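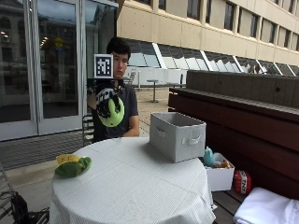 Do bonds that seldom trade look safer than they are? Their measured volatility is lower than their true volatility, and the gap grows with the number of days between trades.

Figure 1. Man seated at a round table on a terrace, holding a green plush object.

3.2 Stale prices and measured risk

The question matters for any fund that sets its holdings by past variance. When a bond does not trade on a given day, most pricing services carry forward the last price or adjust it by a small amount taken from a benchmark curve. The return for that day is then zero or close to it. When a trade does take place, the whole change since the previous trade falls on a single day. Monthly returns suffer less from this than daily ones, but they are not free of it, as a bond may go through a month end without a fresh price.

Our sample is made up of 900 corporate bonds listed on the Eto exchange or quoted through the Lillomia dealer platform. Closing prices come from Wosow, which marks each price as traded, quoted or carried forward. We drop bonds with less than 18 months of history, convertible issues and anything in default at the start of the period. Bonds that default later stay in the sample until the last recorded price, and the recovery value is entered as the final return. Leaving them out would raise average returns and hide part of the loss we want to measure.

We sort the remaining bonds by the average gap between trades. The first group trades on most business days. The last group has an average gap of more than 21 business days, so that a typical month holds one trade or none. Groups are formed again every September, using only the data available at that point.

For each group we compute the standard deviation of monthly returns in two ways. The first uses the prices as reported. The second adds the covariance between each month's return and the returns of the months before it, which puts back some of the movement that smoothing takes out. If prices were always fresh the two figures would be close. In the most active group they are. In the least active group the adjusted figure is well above the reported one, and the ranking of the groups by risk changes – bonds that looked the calmest move to the middle of the table.

One issuer needs separate mention. Taşdemir has nine bonds in the sample, all of them in the least active group for most of the period, and they share a single dealer. Their quotes tend to move together on the same day after long stretches without change. We ran the tests again without these bonds. The adjusted figure for the group falls slightly and the order of the groups stays as it was, so we keep them in the results reported in the next section.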